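4.2 Tidying a marker into a cup

The second task family in the Viter benchmark concerns small desk and counter items that are kept upright in a container. In the household survey that preceded this work, respondents placed this chore low on the list of things they would pay a machine to do, yet it shares its main difficulty with many chores they placed high: loading cutlery into a drainer, returning drivers to a tool stand, or putting brushes back in a jar. Each requires a long, thin object to be brought over a narrow opening, turned to a suitable angle, and released without upsetting the container. We therefore treat the task as a stand-in for a wider group of chores and report it separately from the pick-and-place results in Section 4.1.

All trials in this section were run in simulation with a single arm and a two-finger gripper. The policy was trained on 600 demonstrations collected by operators at Meltley and was given no depth input. Lighting and surface finish were varied between batches, following the protocol that Thái and Mivton agreed on for the shared test set. 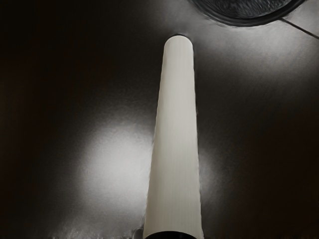 Surface finish had a larger effect on performance than the authors expected. Earlier versions of the benchmark used a matte, light-colored counter, on which the outline of a container is easy to recover from a single view. On a dark surface with a sheen, the problem changes. Pale patches of reflected light lie close to either side of the finger and have no firm edge, while the rim of a round, dark object beyond the fingertip differs only modestly in tone from what surrounds it. A policy that relies on local contrast has little to work with under these conditions. Kitchen counters, glass hobs and lacquered desks present the same difficulty, and a system intended for homes cannot assume a more convenient background.

We scored each trial in two stages. The approach stage ends when the held item is above the opening of the container. The placement stage ends when the item rests in the container, the fingers have opened, and the hand has withdrawn to a safe height. A trial that passes the first stage but tips the container at any point is counted as a failure. This rule is strict, but it reflects how the result would be judged in a home: a cup knocked over has to be picked up by someone, and the chore has then cost more effort than it saved.

We use your email address only to send the monthly contents alert. Manage newsletter preferences | Accept cookies | Decline

Figure 3 illustrates the geometry of placement. The item is held at a slant and its lower part is inside the cup before the fingers open. Operators favored this posture in the demonstrations, and the policy reproduced it in most batches. A slanted entry gives the item a wall to rest against and tolerates a small error in the estimated position of the cup. It also brings the fingertips close to the rim, which leaves less room for the hand to open.

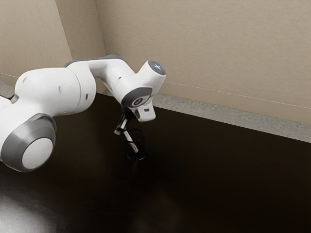

Figure 3. Placement with slanted entry. The gripper holds a thin, light-colored rod with its lower end inside a black cup.

Across the full test set, the policy completed 67 percent of trials under the strict rule. Failures during approach were uncommon on the light counter and frequent on the dark one. Failures during placement were spread more evenly across surfaces, which suggests that they have a different cause. On review, most belonged to one group: the item was correctly positioned, but a finger touched the container while opening or withdrawing.

Contact of this kind is difficult to avoid when the opening is narrow. A person performing the same chore lets go early and allows the item to drop the last short distance, or steadies the cup with the other hand. The first option was rarely present in the demonstrations, and the second is not available to a single arm. Loan Vũ, who reviewed the failed trials for this study, proposed that finger position relative to the rim be recorded as a separate measure, and we have adopted that proposal. Figure 4 shows a configuration to which the measure applies – the fingertips are angled into the opening, and one appears to pass inside the rim. 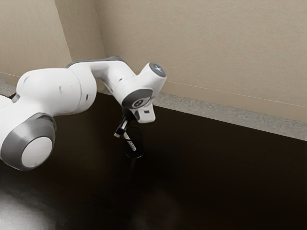 Figure 4. Gripper fingers at the open top of the cup. Clearance at the rim is recorded separately from item position.

To test whether added clearance would help, we repeated 16 of the failed placement trials with a cup of twice the diameter and no other change. The policy completed all but 2 of them. We do not regard this as an improvement in capability. Households own the cups, jars and stands they own, and a chore that can be done only after the container has been replaced has been passed back in part to the resident. The repeated trials do, however, indicate that the remaining difficulty lies in the opening and withdrawal of the hand and that transport of the item is largely solved for this object class.

The practical reading of these results is mixed. On a light counter with a wide container, the task is close to a level at which unsupervised use could be considered. On a dark, glossy surface with a narrow container, it is not, and the strict rule exposes a gap that a more lenient score would have hidden. Section 4.3 applies the same two-stage scoring to drawers and cabinet doors, where the container is fixed in place and cannot be tipped.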